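Is my table veneer or laminate, and can I sand it?
Posted in Furniture and Woodwork, 26 October 2021

Rodel Lumanlan

I picked up a secondhand table from a neighbor who was moving out. The label underneath says Umali and a model number, 603, and nothing else. I looked for the company and found a shop that sells lamps, so I don't think it's them.

The top has a dull ring where somebody put down a hot pot, plus a lot of fine scratches at the end where people sit. The legs are fine. I paid 20 dollars for it so I'm not worried about ruining it, but I would like to use it for meals and for my daughter's homework and not have to replace it in a year.

My plan was to sand the whole top with an orbital sander and put on a clear coat. My brother-in-law says that if it's veneer I will go straight through it, and if it's laminate I can't sand it at all. How do I tell which one I have? I already wiped it with dish soap and water and the ring did not change. I have not tried anything stronger.

kirnance_shed

Look at the edge. If the grain on top carries on over the edge and down the end like a real board would, it's solid. If there is a thin line all the way along where the top layer meets the edge strip, it's veneer or laminate. My money is on laminate at that price. Don't sand it. Put a tablecloth on it.

Bautista Villalba

The edge test is a good start but it only rules out solid wood. Veneer and laminate can both have an edge strip, so you need to check a few more things.

Turn the table over and find a spot where the top layer comes to the edge, or a screw hole somebody drilled too far. Veneer looks like a thin slice of wood and the fibers can be picked at with a pin. Laminate has a hard, smooth layer with a brown or black line under it, and a pin slides off.

Next, put one drop of water on a scratch and leave it a few minutes. If the scratch goes darker, the water has reached wood. If nothing happens, you either have laminate or a finish that is still sound, so that result alone doesn't settle it.

Last, look at the pattern. Printed laminate repeats. Pick out a knot or an odd curl and look for the same one farther along. On a big table you will often find it again. Veneer can look matched too, when the sheets were cut one after another from the same log, but the two won't be exactly alike.
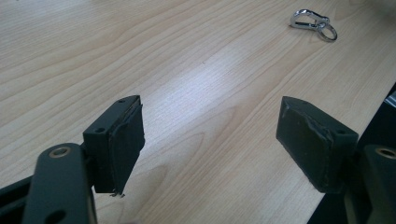

Light matters a lot when you do this. Get down low with a window on the other side of the table and move your head until the shine passes over the ring and the scratches. On a pale top with wavy tan grain like this one, the patch where the light reflects goes almost white and you can't read the grain in it at all, so do the pattern check from a different side. I couldn't say from a picture whether a top like that is veneer or laminate, and you won't be able to either until you check the edge.

If yours is veneer, leave the orbital sander alone. Use fine paper by hand, with the grain, only enough to dull the old finish, and then put on a wipe-on clear coat. If it's laminate, a sander will take the pattern off and it can't be put back. You could paint it with a bonding primer underneath, or put a placemat over the ring.

Rodel Lumanlan

Thanks. There is a thin dark line under the top layer and the pin slid right off, so laminate. I'm going to leave it alone and buy placemats.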